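Disposition im Mietwagenverkehr mit Fahrer
Skript zur Einheit 2: Auftragsannahme und Umlaufplanung
Dozentin: Afia Appiah

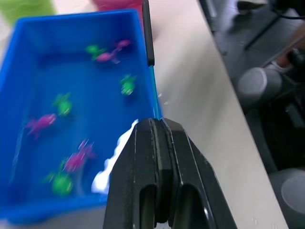

Ein Umlauf bezeichnet die Folge aller Fahrten eines Fahrzeugs zwischen Ausrücken und Einrücken. Er umfasst Lastfahrten, Leerfahrten, Wartezeiten und Pausen. Leerfahrten entstehen vor allem durch die Rückkehrpflicht: Nach Ausführung des Auftrags kehrt der Mietwagen grundsätzlich zum Betriebssitz zurück, sofern kein Folgeauftrag vorliegt (§ 49 Abs. 4 PBefG).

Begriffe
Bereitstellungszeit: Zeitpunkt, zu dem das Fahrzeug am Abholort steht.
Pufferzeit: Abstand zwischen geplanter Ankunft am Abholort und Bereitstellungszeit.
Leerkilometerquote: Leerkilometer geteilt durch Gesamtkilometer.

Rechenbeispiel
Der Betrieb Cavum legt mit einem Fahrzeug 400 km zurück, davon 40 km ohne Fahrgast. Die Leerkilometerquote beträgt 40 / 400 = 10 %. Fixkosten bleiben hier unberücksichtigt – sie werden in der folgenden Einheit behandelt.

Auftragsannahme
Der Eingang des Beförderungsauftrags ist am Betriebssitz zu erfassen und aufzubewahren. In den Übungen wird jeder Auftrag mit laufender Nummer geführt, z. B. Auftrag 503, Abholort Stostunska, Ziel Flandstead.

Aufgabe bis zur nächsten Sitzung
Umlaufplan für zwei Fahrzeuge erstellen, Leerfahrten gesondert ausweisen. Abgabe bei Yevhen Hutsuliak.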